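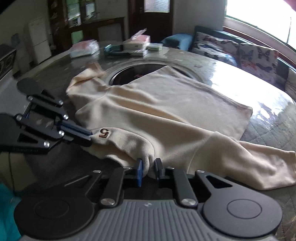 Fig. 4. Sweatshirt bunched and spread on the round glass top.

Section 4: Folding sweatshirts and other heavy tops

By now you have your Prirnent table in the spot where you want it, and you have read the part about cleaning the glass (if you skipped it, please do go back, as crumbs and candle drips have a way of ending up on a clean sleeve). This section takes you through a long-sleeved sweatshirt, the piece people write to us about most. A round top feels odd for folding at first, especially if you grew up doing it on a bed, but give it two or three loads and your hands will find their way.

Before you start

The table must be switched off and fully cool. Wipe the glass with a dry cloth and lay the cover over the center opening. Our older Skotitz tables came without a cover, and with those you will want to keep the whole garment on the glass to one side of the opening.

CAUTION: Never fold or leave laundry on the table while it is warm. Wait at least 40 minutes after switching off, and touch the glass near the center before you put anything down.

Folding

1. Lay the sweatshirt front side down, with the collar pointing away from you. Don't worry about creases yet.

2. Find the bottom hem and pull it gently toward you until the body makes a rough rectangle. Pinch the fabric itself and leave any stitched numbers or badges alone, as the threads can pucker.

3. Draw each sleeve straight out to the side, holding it by the cuff. On the 42-inch top a large adult sleeve may hang over the rim a little, and that is fine.

4. Smooth the body with flat hands, from the collar down. Thick fleece likes to bunch up near the shoulders, so take your time there.

5. Fold one side in to the middle and lay its sleeve down along the body. Do the same with the other side.

6. Bring the hem up to the collar, turn the bundle over, and give it a pat.

Note: Cream and other light colors show every smudge. Ismael Falcão, who wrote the first version of this guide, kept a clean pillowcase under his light things, and we still think it a lovely habit.

Note: Hooded tops go the same way, with the hood folded down over the back between steps 5 and 6.

Stacking

Keep your finished stack to one side of the glass, no more than 20 inches high, and carry it off before you begin the next load. For sweaters and knits, turn to Section 5.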